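# Grutodstead v Hamar, second leg - a thread

Didn't get to write anything last night, so it's all going here in one go. Basketball, regional league semi-final, home leg. Long one.
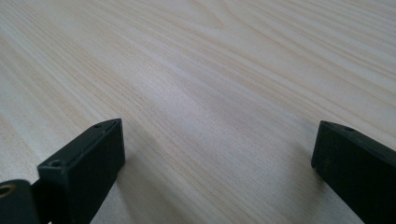 *Photo: author's own*

**1/**
Hamar came into this 12 points up from the first leg. For anyone new, it's aggregate score over two games, so we had to win by 13 to go through. A win by 12 meant overtime. That was on the sheet they handed out at the door and people were still asking about it at half-time.

**2/**
Starting five was the same as the away leg, which surprised me. I thought the coach would go smaller after what happened to us on the break over there. He kept both big men in and asked the guards to stay home on every shot we took. So we gave up the offensive boards to stop the running. It worked better than I expected.

**3/**
First quarter was slow. Both sides missed a lot from outside and Hamar were happy to walk the ball up and use the whole shot clock. With a lead like theirs I'd do the same. We were ahead at the end of it but only by a basket.

**4/**
Second quarter is where the zone came out. We've hardly played zone all season. Hamar moved the ball round the outside, didn't get it into the post, and took shots late in the clock. Their point guard picked up a third foul reaching in on a drive and had to sit until the break.

**5/**
A word on the officials, as I've seen complaints already. The third foul was a foul. The travel against us just before half-time was also a travel. I was sitting level with it. I don't have a problem with how the game was called.

**6/**
Half-time queue for tea was the whole of half-time, as usual. The new hatch at the Yazdani end is meant to open for the play-offs. It was shut. I missed the first two possessions of the third quarter and so did most of the people behind me.

**7/**
Third quarter, then. Best ten minutes we've played this year. The press finally had some legs in it and we got three steals in a row near halfway. The lead on the night went past the 12 and for a short while we were going through. Loudest I've heard the hall since the promotion season.

**8/**
Hamar called time and changed two things. They put a forward in the middle to catch the first pass against the press, and they started going at our centre, who was on four fouls. Simple enough, but we took too long to answer it. He was on the bench with most of the last quarter still to play.

**9/**
This is the bit I'd question. With our centre off we stayed in man-to-man. The zone had given them trouble all evening and I'd have gone straight back to it. Instead they got two easy lay-ups and a free throw, and the aggregate was back in their favour.

**10/**
Free throws. I know I go on about them. We've been shooting them at 75 per cent since the winter break, which is decent for this level. We were nowhere near that in the fourth quarter. Missed the front end twice when a make would have put us level on aggregate. Tired legs, probably.

**11/**
Last minute: we needed a three for overtime. The play was for the left corner and it was a good look, in rhythm, feet set. It hit the back of the rim and Hamar got the rebound. They ran the clock out. We won the game by nine and lost the tie by three.

**12/**
Credit to Hamar. They didn't panic when they went behind on aggregate, and their bench was better than ours across both legs. They also brought 200 supporters on a weeknight, on coaches, which is a long way to come for this league. Applauded our lot off as well.

**13/**
They'll play Sullen in the final. Sullen won their semi without much bother and have the tallest front line in the league. If Hamar can make them run they've got a chance. If it turns into a half-court game I'd back Sullen. Final is one game only, neutral floor.

**14/**
As for us, I think it's a fair season. We finished higher than last year and the young guards have had proper minutes. What we need is a second big man who can defend without fouling. That was true in the autumn and it cost us last night.

**15/**
Our captain has said before that this would be the last year. Nothing from the club yet. There was a long wave to the stand at the end, but there's one of those after every home game, so I wouldn't read too much into it.

**16/**
Season tickets for next year go on sale in August - same prices if you renew, and you keep your seat. The form wants your old seat number, so don't throw the card away. I did that once and ended up behind the scorer's table for a year.

**17/**
Replies are open. I'll put the quarter scores up later when the league posts the official sheet. My own notes have the third quarter a point different from the board and I'd like to know which of us got it wrong.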